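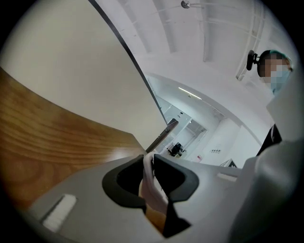 A wooden table which many people share needs a short clean at the end of each day, and it needs it more in this year than before. I have looked after the long table on our floor in Stisholm since September, and I write down my way for the persons who will take it after me. The cloth is the most important thing. Fold it before you begin, so that you get several clean sides from one piece and a thick edge for the joints; the white one between the fingertips has such folded edges, bunched up together. A paper tissue also works if it is strong, but it leaves small fluff on the wood. Please wear your mask during the work, as in the picture, also when you are alone.

What you need

2 soft cloths, one for damp and one for dry
A small bowl of warm water with a few drops of washing-up liquid
A dry soft brush (an old toothbrush is good)
A tray for the small things

1. Take everything off the table

Put pens, papers and the calculator on the tray. Do not push them from one end to the other while you wipe. I did this for a long time, and the dirt only travelled with them.

2. Wipe dry first

Go over the whole top with the dry cloth, in the direction of the grain. Crumbs and grit will scratch the finish if you rub them with water. Collect them at the edge in your hand.

3. Wipe damp

Dip the second cloth and squeeze it until it does not drip any more. Wipe again with the grain, in long lines, and turn the cloth to a new side when you see that it is grey. The edge of the table is touched the most, so do the edge twice, above and under. Then dry immediately. Water which stays on wood for the night makes a pale ring, and Mei-kuen Wan needed 7 evenings to get one such ring out of the table at Fekstead.

4. Clean the small things

Most people forget the calculator. Everybody uses it, and the dust sits deep between the keys.

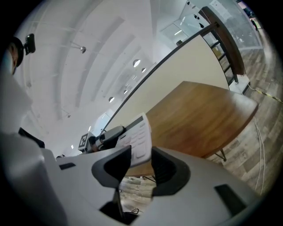

Photo: Pin-yu Huang

On a white calculator with white keys you see each finger mark, so it is worth to be patient. Switch it off. Hold it steep, with the keys to the side and not to the ceiling, and brush between the rows from the top to the bottom. In this position the dust falls out and does not go deeper. After this, wipe the keys with a corner of the damp cloth, squeezed very well, and go along the strip at the top with a dry corner. Never spray anything directly on it.

5. Put things back

Wait until the wood is dry under your hand, then return the things from the tray. Wash both cloths the same evening and hang them open. A cloth which dries in a ball will smell the next day.

If the wood feels rough after cleaning, please do not use furniture polish. Write to Birdie Pettigrew, she has the right oil and will show you how thin it must be.

Last changed: Dec 12, 2020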